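天板の手入れと補修 よくあるご質問

Wendstead 住宅設備資料室
トップ > 技術資料 > 天板 > よくあるご質問
最終更新 1月

本ページは、天然石および木製の調理台天板について、引き渡し後に寄せられる質問と回答をまとめたものです。人工大理石(樹脂系)、ステンレス、セラミックの天板は対象外です。材種が不明な場合は「材種の確認」の項を先に参照してください。

材種の確認

Q 天板が大理石か御影石か分かりません。
A 引き渡し書類の仕上表に材種名が記載されています。書類がない場合は、目立たない箇所で硬度を確認します。大理石の主成分は方解石で、モース硬度は3です。鋼製の釘の先で軽く引くと傷が残ります。御影石は石英と長石を主体とし、同じ操作ではほとんど傷が付きません。試験はシンク裏側など、通常の使用で見えない位置に限ってください。

Q 酸を使った判定はできますか。
A 可能ですが推奨しません。大理石に食酢を滴下すると微細な気泡が生じ、同時に艶が失われます。判定箇所の補修が必要になります。

Q 模様が途中で途切れています。不良品でしょうか。
A 天然石の脈は鉱物の偏りによるもので、幅、色、方向は一定しません。継ぎ目の両側で脈が連続しないことも規格上の不良には該当しません。ただし、脈に沿って爪が引っ掛かる段差がある場合は開口した亀裂の可能性があるため、点検をお申し込みください。

Q 濃色の大理石は淡色のものより汚れに強いですか。
A 吸水性は色では決まりません。濃色の石では油染みは目立ちにくい一方、酸による艶引けと水垢は目立ちます。茶系で淡色の脈が入る石では、脈の部分だけ吸水が速いことがあり、含浸剤の塗布後に差が出ます。

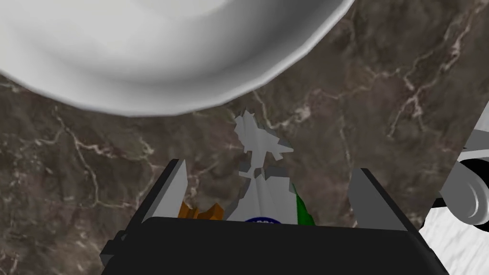 日常の清掃

Q 毎日の清掃には何を使えばよいですか。
A 中性洗剤を水で薄めたものと、柔らかい布を使用します。洗剤分を水拭きで除去した後、乾拭きします。乾拭きを省くと水道水中のカルシウム分が残り、白い輪状の付着物になります。

Q 使用できない洗剤を教えてください。
A 大理石には酸性洗剤、クエン酸、食酢、塩素系漂白剤を使用しないでください。御影石は酸に比較的強いものの、フッ化物を含む洗剤は石英と長石を侵します。木製天板には塩素系漂白剤とアルカリ性の強い洗剤を使用しないでください。タンニンを含む樹種では、アルカリにより黒変または赤変が生じます。

Q メラミンスポンジは使えますか。
A 研磨材として作用するため、鏡面仕上げの石には使用できません。水磨き仕上げの石では艶むらの原因になります。オイル仕上げの木部では塗膜がほとんどないため、木地を直接削ることになります。

Q 除菌用アルコールの使用は可能ですか。
A 石材本体への影響は小さいですが、油性の含浸剤を溶かす場合があります。水性含浸剤 Vollerby を塗布した天板では、完全硬化後の拭き取り使用に支障はありません。ウレタン塗装の木部では白化することがあります。

Q 食器を直接置いても問題ありませんか。
A 支障ありません。ただし、高台(底の輪状の部分)に釉薬のない陶磁器は、引きずると研磨面に細い弧状の傷を付けます。持ち上げて移動させてください。

染みと艶引け

Q 染みと艶引けの違いは何ですか。
A 染みは液体が石の内部に浸透して変色した状態です。艶引けは表面が溶解して微細な凹凸が生じ、反射が乱れた状態です。斜め方向から光を当て、変色はないが反射だけが鈍い場合は艶引けと判断します。両者は処置が異なり、艶引けに湿布法を行っても効果はありません。

Q 油染みの除去手順を教えてください。
A 湿布法を用います。

1 対象箇所を中性洗剤で洗い、十分に乾燥させる。
2 重曹を水で練り、味噌程度の硬さにする。
3 染みより一回り広い範囲に、厚さ5 mmで塗る。
4 食品用ラップで覆い、周囲をテープで留める。
5 一晩置いた後ラップを外し、練り物が完全に乾くまで放置する。
6 木または樹脂のへらで除去し、水拭きと乾拭きを行う。

油分は乾燥の過程で練り物側へ移動します。手順5の乾燥を待たずに除去すると効果が大きく低下します。一度で抜けない場合は繰り返してください。

Q 珈琲や紅茶の染みにも同じ方法が使えますか。
A 有機色素の場合は、水の代わりに薬局で入手できる低濃度の過酸化水素水で練ります。濃色の石では脱色の危険があるため、必ず事前に隅で試験してください。

Q 鉄錆の染みは。
A 家庭での処置は勧めません。市販の錆取り剤の多くは酸性で、大理石では艶引けを併発します。

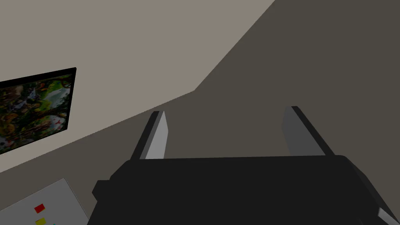 天板技術資料 第47号

研磨による補修

Q 艶引けは自分で直せますか。
A 直径が硬貨程度までの浅いものであれば、手磨きで目立たなくすることができます。面積が広い場合や、爪で段差を感じる場合は専門業者の範囲です。

Q 研磨パッドの番手はどのように選びますか。
A 研磨パッド Cropper は300番から3000番まで用意があります。浅い艶引けに300番から入ると、その研磨目を消すための工程が増えます。まず細かい番手で試し、変化がないときに一段粗い番手へ下げてください。番手を上げる際に中間を飛ばすと、前の番手の傷が残ります。3000番で仕上げた後、大理石では艶出し用の粉末を併用すると周囲の鏡面に近づきます。

Q 水は必要ですか。
A 必要です。乾式で行うと摩擦熱で樹脂パッドが溶け、石の表面に付着します。また、石材の研磨粉には結晶質シリカを含むものがあり、特に御影石の乾式研磨は吸入の危険があります。湿式でも防じんマスクの着用を標準とします。

Q 補修した箇所だけ光り方が違います。
A 周囲が経年で細かく摩耗している場合、補修部の艶が勝ることがあります。補修範囲を外側へぼかすか、天板全面を同じ番手で揃えます。全面の場合は手作業では平面が保てないため、業者に依頼してください。

含浸剤の塗布

Q 含浸剤を塗れば染みは付きませんか。
A 含浸剤は石の細孔に入り、液体の浸透を遅らせるものです。浸透を完全に止めるものではなく、こぼした油や飲料は速やかに拭き取る必要があります。酸による艶引けを防ぐ効果はありません。

Q 再塗布の時期の判断方法は。
A 水滴試験によります。天板の数か所に水滴を置き、15分後に拭き取ります。拭き取った跡が濃く見える箇所があれば、再塗布の対象です。シンク周りと加熱機器の手前は他の部位より早く効果が落ちるため、試験箇所に必ず含めてください。

Q Vollerby の塗布時に余剰分を拭き取らなかったため、表面が曇りました。
A 表面に残った成分が硬化したものです。少量の Vollerby を上から塗り、残留分を軟化させてから直ちに拭き取ります。数日以上経過したものはこの方法で取れないことがあります。その場合は技術窓口へご相談ください。

Q 塗布後、いつから使えますか。
A 表面の乾燥は数時間で終わりますが、硬化までは水掛かりを避けてください。所要時間は気温と湿度に左右されます。冬季の無暖房室では硬化が進まないため、室温を確保したうえで施工します。

木製天板

Q オイル仕上げか塗膜仕上げかの見分け方を教えてください。
A 水を一滴落とし、10分置きます。木部が濃く変色すればオイル仕上げか、塗膜が失われた状態です。変色せず水滴が残る場合は塗膜仕上げです。暗色の着色品では変色が見えにくいため、側面など光の当たる面で確認してください。

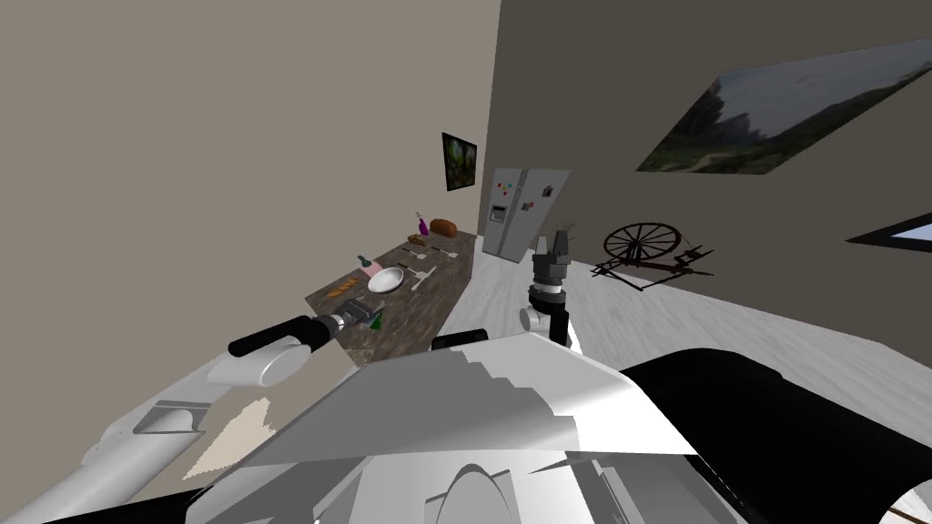

暗色のカウンターと銀色の冷蔵庫(CG)

Q オイルの再塗布はどのように行いますか。
A 木部用オイル Pulteo の場合、清掃と乾燥の後、木目に沿って布で薄く塗り広げ、浸透を待って余剰分を完全に拭き取ります。拭き残しは硬化後にべたつきとなります。初回の塗布では同じ作業をもう一度行います。

Q 使用後の布の処分について注意はありますか。
A 乾性油を含む布は、酸化熱の蓄積により自然発火することがあります。使用後は直ちに水に浸し、水を含ませたまま密閉して、自治体の区分に従って廃棄してください。丸めて放置することは厳禁です。

Q 冷蔵庫に隣接する側面だけ木が反ってきました。
A 機器の放熱により、片面だけ含水率が下がっている可能性があります。冷蔵庫の設置説明書にある放熱隙間が確保されているかを確認してください。隙間が不足したまま反りを矯正しても再発します。天板裏面が未塗装の場合は、裏面にも表面と同じ仕上げを施し、吸放湿の差を小さくします。

Q 鍋の輪染みが黒く残っています。
A 鉄分とタンニンの反応による黒変です。シュウ酸系の木部用漂白剤で除去できますが、処理後に水で十分に洗い流し、乾燥させてから研磨と再塗布を行う必要があります。シュウ酸は有害なため、手袋と保護眼鏡を着用し、食品を片付けてから作業してください。石の天板が隣接する場合は養生が必須です。

Q 木口(切断面)に細かい割れがあります。
A 木口は板面より吸放湿が速く、割れが先に出ます。幅がごく細いものはオイルを多めに吸わせて進行を抑えます。割れが板面まで達しているときは、写真を添えて点検をお申し込みください。 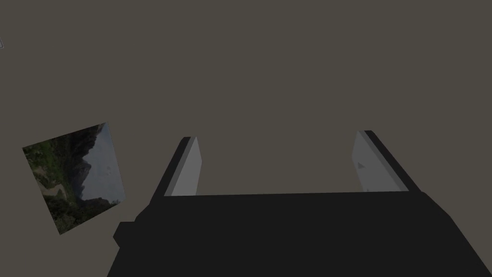
グリッパー 左右の指の間隔が開いた状態(CG)

熱と荷重

Q 加熱した鍋を直接置けますか。
A 石、木ともに不可とします。石材自体は加熱に耐えても、局所的な膨張により脈や既存の微細な亀裂が開くことがあります。裏面の補強材の接着にも影響します。鍋敷きは脚付きで空気層のあるものを使用してください。

Q 天板の上に乗って作業してもよいですか。
A 乗らないでください。シンク開口の前後は石の幅が狭く、曲げに対して最も弱い部位です。照明や吊戸棚の作業には脚立を使用します。

Q 継ぎ目の目地材が痩せてきました。
A 目地材がシリコーン系であれば、除去して打ち替えます。石材に一般用のシリコーンを使うと、可塑成分が移行して縁が濃色に変わることがあるため、石材用と明記されたものを選定してください。

点検と問い合わせ

Q 点検の申込方法は。
A 点検依頼書(様式117)に材種、仕上げ、症状、使用した洗剤名を記入し、技術窓口へ送付してください。洗剤名が空欄の場合、受付後に確認の連絡を行うため、回答が遅れます。

Q 症状の写真はどのように撮ればよいですか。
A 真上から一枚、照明を斜めから当てた状態で一枚をお願いします。艶引けは真上からの写真には写らないことが多く、斜光の写真で判定します。大きさが分かるよう定規を添えてください。

Q 本資料の内容を社内の取扱説明書に転載できますか。
A 編集担当まで事前にご連絡ください。含浸剤と漂白剤の項は、改訂により手順が変わることがあるため、号数の併記を条件としています。

技術窓口 Hina Bugti
編集担当 Glykeria Karras
受付時間 午前9時から午後4時まで

関連資料
石材用含浸剤 Vollerby 施工要領
木部用オイル Pulteo 安全データシート
研磨パッド Cropper 番手一覧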